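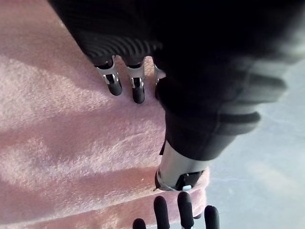
4 min read

Household Surfaces and Soft Goods: A Gallery from the Akari Study Collection

By Da-eun Maeng
August 28, 2022
17 shares | 6 comments

The Akari Study Collection holds everyday household materials for use by students of interior design, housekeeping management, and textile care. It was established to give classes access to the ordinary items that larger design museums seldom keep: blankets, towels, shelf liners, counter samples, cups, storage pieces, and the small fittings that go with them. The collection now includes 243 cataloged items, of which 54 may be requested for handling at any one time.

This gallery accompanies the August handling program. The program is concerned with color and surface, and in particular with how a fabric or a tabletop looks under the ordinary light of a room. Visitors are asked to read the notes before their session, as they are referred to in the worksheets. The notes were prepared by Na-rae Yeon, with additions by Nokuthula Botha on the care of pile fabrics.

Pink fleece. The color runs from a pale pink, almost white where the light is strongest, to a deeper rose in the bands of shadow. Fine fibers show across the surface, and the cloth rises in a rounded fold near the bottom.

Fleece is often the first fabric placed in front of a new group. It is inexpensive and familiar, and most visitors have used it at home without looking at it closely. In the catalog, each fleece is entered by color, by pile, and by general condition. Color is the most difficult of these to record. A single length of cloth may appear to be two or three different shades depending on the direction of the pile and the angle of a window, and past catalogers have sometimes entered the same blanket twice under different names. Current practice is to record the shade at midday, away from direct light, and to note any range in a second column.

Fabrics of this type should be stored folded, with the folds moved to a new position at each inspection. Fleece marks easily under pressure, and a light brushing by hand along the pile is normally sufficient to restore the surface. Irons are not permitted in the handling room. Members of the public who wish to apply the same care at home may wash fleece in cool water, turned inside out, without fabric softener, and dry it flat or on a low setting.

Requests to borrow soft goods for classroom use should be sent to Yu-na Seo at the lending desk. Loans are made for 17 days and may be renewed once. Items must be returned in the cotton bag supplied, together with the completed condition card.
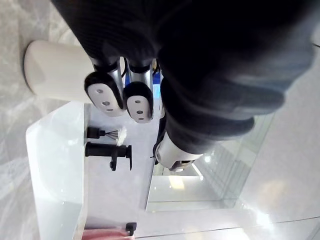
Tabletop materials form the second part of the program, and they are studied in relation to the pieces normally placed on them. Stone patterns in particular are found in a wide range of kitchens, washrooms, and reception areas, and the group is asked to consider how much pattern a small room can hold. The discussion is best begun with plain pieces. A matte white cylinder lying on its side against light gray marble patterning keeps its outline well, with soft shading along the curve, and the faint veining remains visible beside it. Darker or heavily decorated pieces are introduced later in the session, once the group has agreed on terms.

White cylindrical form and translucent white panel, with a light gray marble-patterned surface. The panel is slightly glossy and has a clean, straight edge; the cylinder is matte.

The contrast between matte and glossy finishes is a regular source of questions. Two whites that match in a paint chart may look quite different when one reflects light and the other does not. Brijesh Dwivedi, who leads the tabletop sessions, recommends that visitors compare finishes from at least two positions, once standing and once seated – the second is often forgotten, although it is the height from which most tables are seen.

Light-colored surfaces should be wiped with a soft, damp cloth and dried promptly. Abrasive powders are to be avoided on any glossy finish, and translucent panels should be dusted before wiping so that grit is not drawn across the face.

Handling sessions are limited to six visitors. Bags and coats are to be left at the entrance, and rings with raised settings should be removed before pile fabrics are touched. Large-print copies of the notes are available from the lending desk on request.

Filed under: Textiles, Tabletops, Handling Program

6 comments | Share this gallery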